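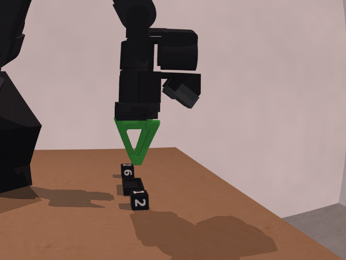
Sim view, cell 4: green gripper parked over the 6 block, before item 1.

Pre-run inspection, Stimmont cell 4 (simulated)
Checked by: Vitória Seixas
Date: May 3, 2023
Scene build: Plernau 76

I do this one before we let anyone queue jobs on the cell. It's the January list with a few lines changed, and my comments are under each item (sorry, I ramble).

1. Gripper model loaded and seated on the wrist flange
OK. It's the green triangular one, point down. If you get a plain flange with nothing under it, reload the tool file and start again.

2. Tip clear of the block below
OK, but only just! There's a sliver of daylight between the tip and the top of the 6 block and I'd like a bit more. Martim, can you raise the park height when you're next in there?

3. Blocks in the right order
OK. 6 at the back, the open-topped one in the middle, 2 nearest the front. I read the front faces only. The marks on top are at funny angles and I've mistaken one for another before now.

4. Gaps between blocks
Comment. The middle one is touching its neighbours, or so near it makes no odds. Fine for parking, but I'd nudge them apart in the layout file before a pick run, or the contact solver gets jittery.

5. Second arm out of the way
OK. The one on the left has its base over that side of the table, and there's still a good clear gap between it and the middle arm. Don't jog both together until item 6 is ticked.

6. Joint limits match the Hamann sheet
Not OK. Wrist limit is still the old value, I found it in the config and haven't touched it. Martim Cordeiro has the sheet, so it's his to change and mine to recheck.

7. Lighting and shadows
OK. The arm throws a big soft shadow across the front of the table, which the Grulville lot asked about last time. Leave it on please, their vision tests want it.

8. Stop command tested from both consoles
OK on mine. Second console not tried yet, it was logged out and I didn't have the password.

Result: hold. Items 6 and 8 to close, then run the list again from the top and put your initials next to mine.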